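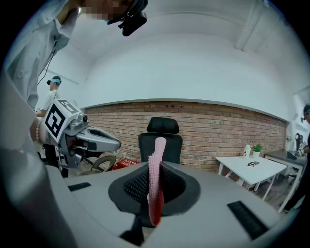

3.2 Collecting the handling data

Trelix > Research > Household Tasks > Paper, section 3

Overview Methods Results Data Contact

Figure 3. Hand-held grippers in use in the Custbridge room. The near tool has a soft, bumpy finger, pink along its upper length and red at the base. The tool beyond it carries a cube printed with a square marker.

The question behind this study is a narrow one: how much of an ordinary round of tidying and light bench work can a machine do today, when the room has not been arranged to suit it? Section 2 set out the tasks. This section describes how the examples used for training were gathered, and what the gathering itself showed about which chores are within reach.

All examples came from people working with hand-held grippers (Figure 3). The person holds the tool and does the chore through it, so that every grasp is one the tool was able to make. We chose this over driving a robot arm from a distance for two reasons. It is quicker, and people get used to it within a morning. It also lets several people work in the same room at once, which would not be safe with arms of the size we use for testing.

The tasks fell into 11 groups. Nine were household chores, such as clearing a table, putting bottles upright, folding small cloths and moving a plant pot without tipping it. The other two came from the Mazurek workshop and covered sorting fixings into trays and loading a small part into a clamp. Each task was written on a card in plain words. The cards said what the finished state should be but did not say how to reach it, and operators were free to use one gripper or two.

The room was furnished as a mix of home and office. We did not clear away things that had no part in the task. Chairs, tables and small objects were moved between sessions, and the blinds were left as the last group had them. A policy trained only on a bare bench tends to fail when a chair back or a second person comes into view, and we wanted the training examples to contain both.

Position tracking relied on printed markers. Tracking was good when the marker faced the room and poor when the operator turned it towards their own body, as people often do when reaching under a table. We kept these passages but flagged them, and they were left out of the first round of training. Putting them back made little difference to the table tasks and a clear difference to the floor tasks, where so much of the useful motion happens close to the body.

Soft fingers were used for most of the household work. They are forgiving with round or fragile objects and will hold a plant pot or a full bottle without much care over the angle. They are poor at anything thin. Operators asked to pick up a flat object from a tabletop nearly always slid it to the edge first and took it from there. Each operator came to this without being told, and the trained policy copied it. On a table against a wall it sometimes pushed the object towards the wrong side and then stopped.

Three kinds of chore gave trouble even to the people. The first was cloth, where the tool gives no feeling of how many layers are held. The second was anything with a screw cap, which needs one hand to stay still while the other turns. The third was putting an object back in a crowded place. In each case the operators did finish the task, but they took much longer than with bare hands, and their methods differed so widely that the examples were hard to learn from. We think the second point matters more than the first. A slow method can be speeded up, but a set of examples that do not agree gives the policy no clear path to follow.

The workshop tasks were easier in most respects. The trays stay where they are put and the parts are all alike. The clamp, however, calls for a small push at the end of the motion, and the grippers have no force reading. Our policy learned to stop at the place where the push should begin. We added a simple rule by hand to complete it, and the results in section 4 are given with and without this rule.

Sessions lasted up to 3 hours with breaks. Operators reported tired wrists more often than any other complaint, mainly from holding the tool level. Later sessions alternated table work and floor work to spread the load. The data were then cut into single tasks and checked using the Nukomby labelling tool, and any example in which the finished state did not match the card was set aside.

On this evidence, clearing and sorting are close to being practical for a machine with simple grippers, provided someone is at hand to deal with the odd dropped item. Folding is not. Replacing objects in a full cupboard lies somewhere between the two, and the tests in section 4 were designed mainly to find out where.

Contact the Trelix household tasks group | Copyright Trelix | Back to top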